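Projects > Year 11 Textiles and Society > Term reports

We use cookies to remember your settings. Accept | Manage

Where do our old clothes go? Report by Imani Were and Fermín Palma

Question - how long do people at our school keep a piece of clothing, and what happens after. We picked this becuase Imani's family sorts for an op shop and half of what comes in can't be sold.

Method. Paper survey, two pages, handed out in home group in February. 284 came back. Asked for the last thing they got rid of, how old it was, why, and where it went. Also did a wardrobe audit at four houses. Every item on a list with colour, fibre from the label, and last time worn (a guess mostly).

Results. The four wardrobes came to 767 items. 563 had been worn in the past year, by the owner's own guess. Jumpers and coats were kept longest. T-shirts went quickest, usually for stains or the neck going baggy. Main reason on the survey was "doesn't fit", then "sick of it". Damage came third, which suprised us. Nearly 200 people said their last item went in a charity bin. Rest was bin, sibling, sold online, rags for the shed.

Mending - very few had tried it. A missing button was enough to stop some people wearing a shirt for good. Fermín mended three things for the project: a hem, a pocket, an elbow. The elbow took two lunchtimes and looks terrible but holds.

Problems. People round their answers. Wardrobe audit only covers four families, all from the same suburb, so can't say much about anyone else. Labels cut out of a lot of items so the fibre column has gaps. We should of asked about school uniform separately, it muddles the numbers.

If we did it again - ask for a diary over one term, not memory. And weigh the charity bags.
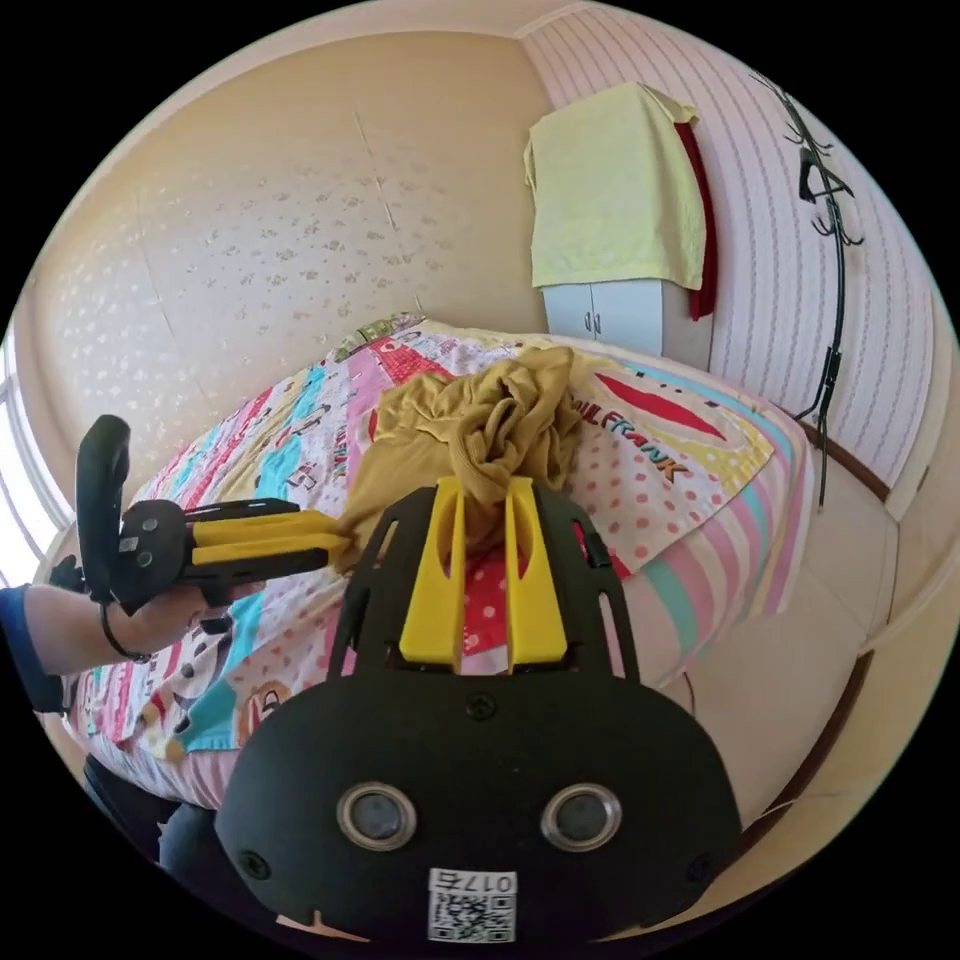 Vicente Salinas: Did you count hand-me-downs from the date they were new, or from when the second kid got them? Would change your ages quite a bit, my brother's old coat is older than me.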